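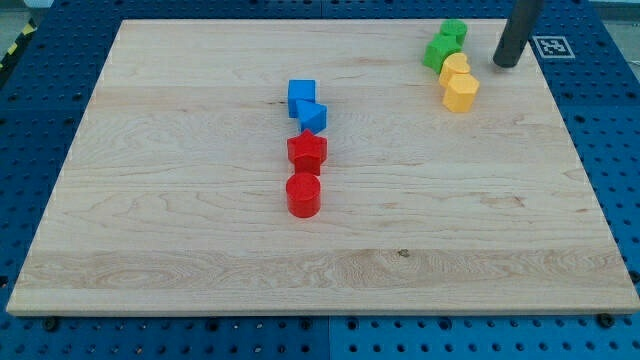 Posted by the blog owner on 2023-01-08 | Filed under: Telly, Grumbles | 4 comments

I have now watched all of Kandov, and I'd like some of my Christmas back.

If you've missed it, Kandov is the eight-part thriller that everybody at work has been going on about, the one with the lighthouse on the poster. It's set in a made-up Baltic port of the same name and stars the chap who used to be the nice vet in that Sunday night thing. He isn't nice in this. We know he isn't nice because he has a beard and doesn't finish his drinks.

I wouldn't have bothered writing about it, except that I keep reading the same story about how he got the part. You'll have seen it. He learned to sail for the role. He lived alone on a boat for 17 days, eating out of tins, and came back a changed man. Every interview has it, nearly word for word, and I've yet to find one where the person asking followed it up with anything. Which boat? Moored where? Was he alone in the way that I'd be alone, or alone with a driver waiting on the quay?

I ask because he sails in one episode. It's the fourth, it's dark, and he has his back to us.

Then there's the business of the auditions. According to the press notes, 900 actors were seen for the lead. I don't believe it. Say you gave each of them ten minutes, which is hardly time to hang your coat up. That's 150 hours of men glowering at a wall, for a part that went to somebody already signed up with the same production company, Skania, for two other series. I looked back at the write-ups for their last big one, Tivano, and guess how many actors were seen for the lead in that? 900. Either they have a very regular way of working or somebody in the publicity office has a favourite number.

I know this is how it's always been done. My gran had a drawer of film magazines and there wasn't a starlet in there who hadn't been spotted at a bus stop. But at least those were short. Now there's a whole page of it on every fan site, copied from one to the next with the same spelling mistakes, and by the time it has been round three or four times it's treated as fact. One site gives his height as two different figures in the same paragraph. Another says he speaks fluent Danish. He has one line of Danish in Tivano and it's "thank you".

As for the acting, he's all right. He's better than all right in the scenes with the mother, where he has to sit still and be told off. The trouble is everything built up round him. Six of the eight episodes open with him staring at the sea. The police side of the plot depends on a man called Goossens, a retired customs officer, who turns up whenever the writers are stuck and remembers something. By the seventh episode I'd started saying his lines before he did.

And the flashbacks! We go back to 1683 twice, for a shipwreck that has next to nothing to do with anything, and he plays his own ancestor with a longer beard. I've seen this called "daring". I'd call it a wig budget that had to be spent before April.

There will be a second series, of course. I expect we'll be told he lived in a cave for it. I'll probably watch the first one and complain, so feel free to remind me of this post when I do.

Next time, the quiz show with the revolving chairs, if I can get through another one.

Comments (4)

saltmarsh_sue
Glad it's not just me. I gave up after the second shipwreck. My husband stuck it out and says the ending is "fine", which from him is not praise.

Oldtellyfan
Bit harsh. The sailing thing could be true, people do go away on boats. But I agree about Goossens, he was like a walking notebook.

pennyinthepost
He was very good in the vet programme, before the beard. Is Tivano worth a go or is it more of the same?

Blog owner
@pennyinthepost More of the same but sunnier, and two episodes shorter. Start with the second one, you won't miss anything.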